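Trunis K2 Low-Profile Mechanical Keyboard

The K2 is a tenkeyless wired keyboard with low-profile mechanical switches, an aluminum top plate and a detachable USB-C cable. It is the second board in the Trunis line and replaces the K1, which remains supported for firmware and spare keycaps. The K2 is sold in one layout (US ANSI) and two switch types.

Switches

Both options are made for Trunis by Zornum and share the same housing, so stabilizers and keycaps are interchangeable between them.

Zornum Linear has a smooth travel with no bump and a light spring. It is the quieter of the two on the downstroke and is the one most buyers choose for games. Zornum Tactile has a short bump near the top of the travel and a slightly heavier spring. Typists coming from a full-height tactile board usually need a few days to adjust to the shorter throw.

The switches are hot-swappable. The sockets accept Zornum low-profile switches only. Full-height switches have a different pin layout and will damage the socket if forced. A combined switch and keycap puller is in the box, and the larger keys should be pulled straight up from both sides to avoid bending the stabilizer wire.

Case and plate

The top plate is bead-blasted aluminum, anodized in dark gray. The bottom shell is ABS with a sheet of foam between it and the circuit board. Total weight without the cable is 660 g, enough to keep the board from sliding on a bare desk. Four rubber feet are fitted, and a pair of flip-out legs raises the rear edge. The legs have 2 positions. With the legs folded, the front edge is low enough that most people will not need a wrist rest.

The plate is fixed to the shell with screws reached from underneath. Opening the case does not void the warranty – damage caused while it is open is not covered.

Keycaps

Keycaps are double-shot PBT with a fine texture. Legends are molded through and will not wear off. The main legends let the backlight through, but the secondary legends on the front face of the function row do not, and they can be hard to read in a dark room. Spare keycaps are sold by row and as a full set.

Lighting

Each key has its own white LED. There is no color lighting on the K2. Brightness is adjusted from the keyboard with Fn and the up and down arrows, in 4 steps plus off. The lighting turns off when the computer sleeps and returns to the previous level on wake. Some motherboards keep the USB ports powered after shutdown. In that case the lighting may stay on, and the setting to change is usually found in the BIOS under power management.

Connection and firmware

The K2 connects over USB only. The supplied cable is braided, with a straight connector at each end. The port on the keyboard is recessed, and cables with a thick plug housing may not seat fully. Any thin USB-C data cable will work. Charge-only cables will light the LEDs but the keyboard will not be detected.

Key mapping and macros are set in Carix, the Trunis configuration utility. Carix writes profiles to the keyboard itself, so the utility can be closed or removed once a profile is saved. It runs on Windows and macOS. On Linux the keyboard works as a standard USB device, and a profile saved on another system will carry over.

Firmware updates are also installed through Carix. Connect the keyboard directly to the computer for the update. Updates through an unpowered hub have failed often enough that Carix now displays a warning when it detects one. 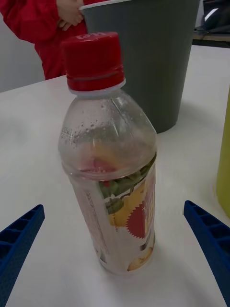 Arben Radulović writes that his K2 dropped the first keystroke after every wake from sleep until he installed the December firmware, and that it has not done so since. He uses the tactile version for office work and would have preferred a dedicated key for mute. He also found that the space bar had a slight rattle out of the box, cured with a little dielectric grease on the stabilizer wire.

The wake problem affected boards shipped with the first firmware. Current stock is updated before packing. A mute key can be assigned in Carix to any position except Fn.

Compatibility with Paucar accessories

The Paucar tray and the Paucar carrying sleeve both fit the K2 without adapters. The sleeve has a separate pocket for the cable, which should be unplugged before the keyboard goes in. The depth of the K2 is 135 mm with the legs folded, the same as the K1, so sleeves bought for the older board can be reused. The K1 dust cover does not fit – the corner radius is different.

Specifications

Layout: tenkeyless, US ANSI
Switches: Zornum low-profile, Linear or Tactile
Depth: 135 mm
Weight: 660 g without cable
Top plate: anodized aluminum
Keycaps: double-shot PBT
Lighting: white, per key
Connection: USB-C, wired, detachable cable
Software: Carix (Windows, macOS)

In the box

Keyboard, braided cable, switch and keycap puller, spare switches of the type ordered, quick start card. The full manual is available as a download from the support page.

Contact | Warranty | Support | © Trunis. All rights reserved. | Back to top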